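Last updated: August

By Loukia Antoniadis, with Marek Michalík

4. Building the thing in a shared workshop

I should say up front that the build described in this section was never meant to be a paper. It was meant to be a pair of arms that could tidy our members' clutter at Brorneo, the shared workshop where Marek and I pay for bench space, and it grew from there. We had two arms, a table with a metal rail to bolt them to, and a lot of opinions about grippers.

The fingers took the longest. Our first set was one printed piece per finger, and they flexed so much under load that the tips crossed over each other like badly behaved chopsticks. Aliki Xenos, who was using the bench next to ours, suggested splitting each finger into a thick root and a tapered tip, so we could swap tips without taking the whole mount apart. I resisted for weeks (I hate extra seams!) and then gave in after snapping my third one. We've been through six tip shapes now. The pointed one won because it gets down into tight gaps, although it's worse at anything slippery — we come back to that in Section 5.

For the wrist view we wanted the camera to see both fingertips and a good chunk of the table at once. That meant a wide lens, and a wide lens close to the hand makes the fingers look enormous. We tried moving the camera back along the forearm, but then the cable snagged on every second reach, so back it went to the wrist.
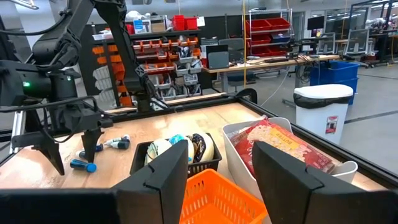
Figure 1. Wrist view over the worktable, with the orange and black baskets, a snack bag in the long pale bin, and another arm at the left.

The table layout changed more than the hardware did. We started with a fixed grid marked out in tape, which worked beautifully until somebody needed the table for a weekend and peeled it all up. After that we stopped fussing and just put the containers down by hand before each run, wherever they landed. I was sure this would wreck our numbers. It did make the early runs messier, but the arms got much less fussy about where a basket stood, and Marek has been fairly smug about it ever since.

In all we logged 144 runs with this setup, in sessions of four hours, mostly in the evening when the workshop was quieter. More than six of those runs had to be thrown out for loose connectors, all on the same joint. We now check that joint before powering up, and a dab of hot glue on the plug has held so far. Nektarios Deligiannis has promised us a proper locking connector, and we'll swap it in before starting the two-arm handover tests in Section 6.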